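Speaker notes: Small places, long stays
Afternoon session, 20 minutes plus questions

Start when the door is closed. Good afternoon. Say my name slowly, Miroslava Šindelář, and say that I work with visitor services in the Navadden valley. Thank the hosts for the train tickets.

First point. Navadden has 815 residents and one main road. For many years we sold it as a stop on the way to the lake at Trurkia. People took coffee, looked at the bridge, and left before lunch. Our beds stayed empty from Sunday until Friday.

Pause. Ask who in the room has the same problem. Wait for hands.
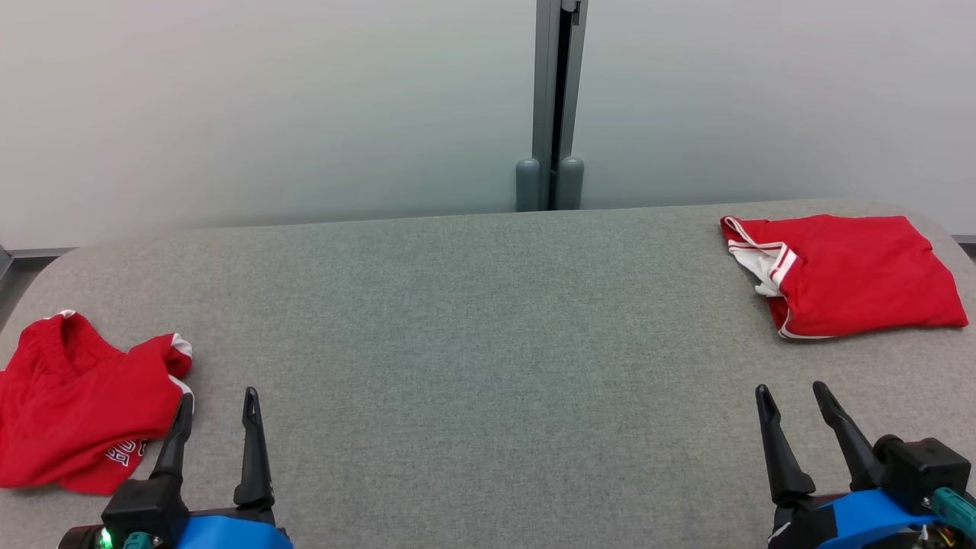

Jayanthi Nair wrote to me after the spring version of this talk that her guests would gladly stay a second night, but the last bus goes at four and the restaurant is closed on Wednesday. I read her letter aloud because it describes us also.

Second point, the bus. We asked the company to move the last departure to 7:30 in the evening. They agreed for one season. Do not go into the contract here, it takes too long. Say only that the drivers were on our side from the beginning.

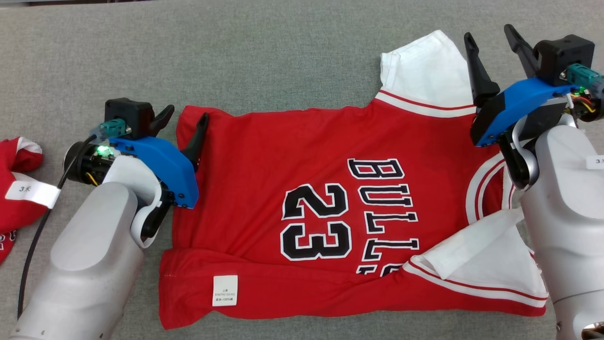 Navadden talk, second part

Third point, the walking route. It is 16 kilometers, from the old mill to the Drurnora waterfall and back by the orchards. We did not build anything new. We cleaned the path, repaired 2 footbridges and printed a map. The first printing was 2,000 copies and it was gone by August.

Tell the story of the cheese farm — short version. The farmer opened her yard for walkers on one afternoon a week. Now she opens on four, and she decides the hours herself.

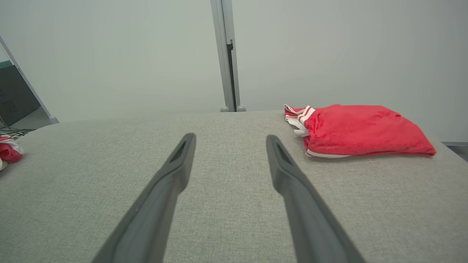

Page last changed: January

Fourth point, what went wrong. The map showed the parking place at the mill too large. Cars came, and the neighbors were angry, with good reason. In the second printing we moved the start of the route to the bus stop. I should say this part clearly and not hurry.

Also the signs. We wrote walking times for young people with strong legs. Nearly every older guest complained. Now the signs give distance only.

If there is time: the evening concerts in the church at Murthy. If not, go directly to questions. 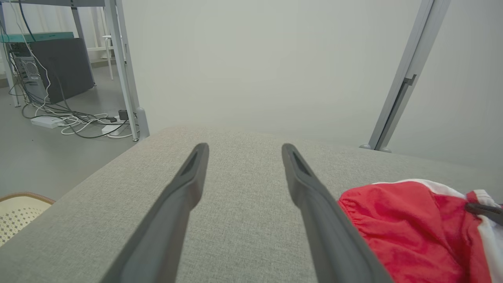
Is it not a risk, Senan Ó Riain asked last time, that the quiet which guests come for will disappear when they all come? Answer: yes, it is a risk. We do not advertise in July anymore. We put the money into May and October, when the waterfall is better anyway and the rooms cost less.

Leave the remaining maps on the table by the door. Bus back to the station at 5:10.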